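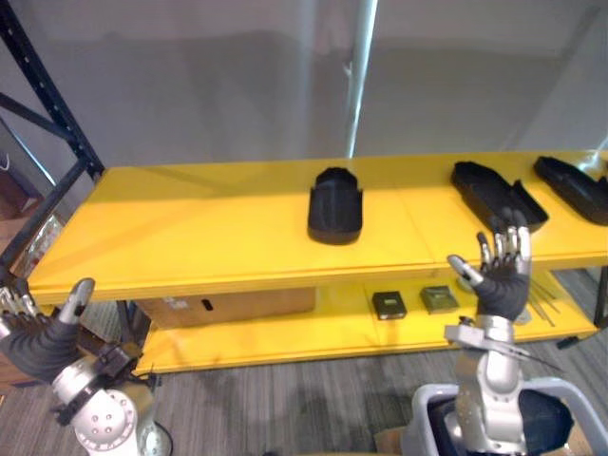
Der Datensatz „Zellumell“ umfasst ferngesteuert aufgezeichnete Demonstrationen für einen zweiarmigen Roboter mit mehrgliedrigen Händen. Er wurde im Rahmen des Verbundvorhabens Skundivum erstellt und dient dem Training sowie der Bewertung von Verfahren des Imitationslernens für Greif- und Umlagerungsaufgaben am Regal. Die Aufgabenfamilie A betrifft die obere Ebene eines gelben Regals, auf der drei schwarze Kunststoffschalen in unterschiedlicher Ausrichtung liegen; die linke und die rechte Hand arbeiten dabei von der Vorderseite her. Auf der unteren Ebene befinden sich unter anderem ein brauner Karton und dünne Metallstäbe, die in Familie A nicht gegriffen werden.

Daten > Manipulation > Zellumell > README

# Zellumell: Teleoperierte Demonstrationen am Regal

## 1. Umfang

Der Datensatz enthält 642 Episoden. Davon sind 600 für Training und Validierung freigegeben, die übrigen 42 bilden den zurückgehaltenen Testteil. Eine Episode entspricht genau einer Ausführung einer Aufgabe, beginnend mit der Freigabe der Arme durch die bedienende Person und endend mit deren Stoppsignal. Der Gesamtumfang beträgt 130 GB in komprimierter Form.

Die Episoden verteilen sich auf zwei Aufgabenfamilien:

- **Familie A (Umlagern):** Eine Schale wird gegriffen, angehoben und an einer vorgegebenen Stelle derselben Ebene abgelegt.
- **Familie B (Übergabe):** Eine Schale wird mit einer Hand aufgenommen, an die andere Hand übergeben und von dieser abgelegt.

## 2. Erhebung

Die Demonstrationen wurden ausschließlich durch Fernsteuerung erzeugt. Die bedienende Person trägt Datenhandschuhe und sieht das Kamerabild des Roboters in einer Anzeigebrille. Handhaltung und Fingerstellung werden laufend auf die Roboterhände übertragen. Ein direktes Führen der Arme von Hand fand nur bei der Kalibrierung statt; die dabei entstandenen Aufzeichnungen sind nicht Bestandteil der Veröffentlichung.

Vor der ersten gewerteten Aufnahme absolvierte jede bedienende Person 200 Übungsdurchgänge. Auch diese sind nicht enthalten.

Die Ausgangslage der Schalen wurde vor jeder Episode nach einem Lageplan verändert. Die Lagepläne liegen im Verzeichnis `layouts/` und sind über das Feld `layout_id` mit den Episoden verknüpft. Abweichungen vom Plan, die während der Sichtung festgestellt wurden, sind in `layouts/abweichungen.csv` verzeichnet.

## 3. Verzeichnisstruktur

- `episodes/` – je Episode ein Unterverzeichnis mit Video, Gelenkwinkeln und Steuerbefehlen
- `layouts/` – Lagepläne und Abweichungsliste
- `calib/` – Kameraparameter und Hand-Auge-Kalibrierung
- `splits/` – Zuordnung zu Training, Validierung und Test
- `tools/` – Leseroutinen und Prüfskripte

## 4. Felder je Zeitschritt

- `q_left`, `q_right`: gemessene Gelenkwinkel der Arme in Radiant
- `hand_left`, `hand_right`: gemessene Fingerstellungen, normiert auf das Intervall von 0 bis 1
- `cmd`: an die Steuerung gesendeter Sollwert
- `t`: Zeitstempel in Nanosekunden, bezogen auf den Episodenbeginn
- `phase`: manuell vergebene Kennzeichnung (Annähern, Greifen, Transport, Ablegen, Rückzug)

Sollwert und Messwert sind getrennt abgelegt. Für das Training wird die Verwendung von `cmd` als Zielgröße empfohlen. In den Episoden der Familie B kann `phase` für beide Hände voneinander abweichen; das Feld ist dort zweispaltig.

## 5. Qualitätssicherung

Alle Episoden wurden nach der Aufnahme vollständig gesichtet. Fehlgriffe mit anschließender Korrektur wurden beibehalten und tragen das Merkmal `recovery = true`. Episoden, in denen eine Schale vom Regal fiel, sind ausgeschlossen. Die Sichtung erfolgte mit dem Werkzeug Jider in der dem Datensatz beigelegten Fassung.

## 6. Bekannte Einschränkungen

- Die Schalen sind mattschwarz. Tiefenschätzungen aus dem Farbbild sind auf ihren Innenflächen wenig zuverlässig.
- Die Hände verdecken die Greifstelle in der Kopfansicht zeitweise. Eine zusätzliche Handgelenkkamera wurde nicht eingesetzt.
- Kontaktkräfte wurden nicht aufgezeichnet.
- Der Aufbau wurde an einem einzigen Standort betrieben. Aussagen zur Übertragbarkeit auf andere Regale lassen sich aus dem Testteil nicht ableiten.

## 7. Nutzungsbedingungen

Die Nutzung ist für Forschung und Lehre gestattet. Eine Weitergabe an Dritte setzt voraus, dass diese Datei unverändert beigefügt wird. Der Einsatz zur Freigabe sicherheitsrelevanter Funktionen ist nicht vorgesehen. In Veröffentlichungen ist der Datensatz als „Zellumell, Verbundvorhaben Skundivum“ anzugeben.

## 8. Änderungen

- **1.1 (Dezember):** Zeitstempel in Familie B berichtigt; Feld `recovery` ergänzt.
- **1.0:** Erstveröffentlichung.

Fehlermeldungen werden über die Projektablage unter Angabe der Episodennummer und der Fassung entgegengenommen.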